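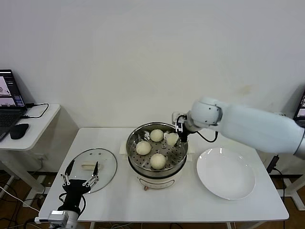
# Plain steamed buns on a weeknight

I grew up thinking you had to buy these frozen. Then I moved to Sastcombe, where the nearest shop that sells them is 43 minutes by bus, and I got very motivated very fast! My friend So-ying Shek talked me through my first batch over the phone and I've changed maybe two things since (sorry, So-ying).

## What goes in

- 360 g all-purpose flour
- 1 packet instant yeast
- 2 tablespoons sugar
- 1 teaspoon baking powder
- a cup of warm milk, give or take a splash
- 1 tablespoon neutral oil

## Making the dough

Stir the dry stuff together, pour in most of the milk and all the oil, and mix until it looks shaggy and a bit hopeless. Then knead. I give it 12 minutes by hand with the radio on, and I add the last of the milk only if there's dry flour still sitting in the bowl. You want it smooth, like an earlobe (So-ying's word, and she's right).

Cover it and leave it somewhere warm until it doubles. In March my kitchen is freezing, so I put the bowl in the oven with just the light on.

## Shaping

Knock the air out and knead again for a couple of minutes – I used to skip this and my buns came out with big craters on top. Cut the dough into eight pieces. Tuck the edges of each one under, pinch the bottom shut, and roll it under a cupped hand until it's round and tight. Set each bun on a little square of parchment and let them puff up for half an hour. They should feel light when you pick them up.

## Steaming

I do four at a time so they have room to grow. Get the water properly steaming first, put the buns in, lid on, and leave them for 12 minutes. Don't peek!

When the time's up, turn off the heat and crack the lid open just a little. Wait five minutes before taking it all the way off, or they can wrinkle up like old balloons.

Leftovers freeze really well. Bag them once they're cool and steam from frozen, eight minutes or so. I like mine for breakfast with condensed milk, and my husband puts a fried egg in his.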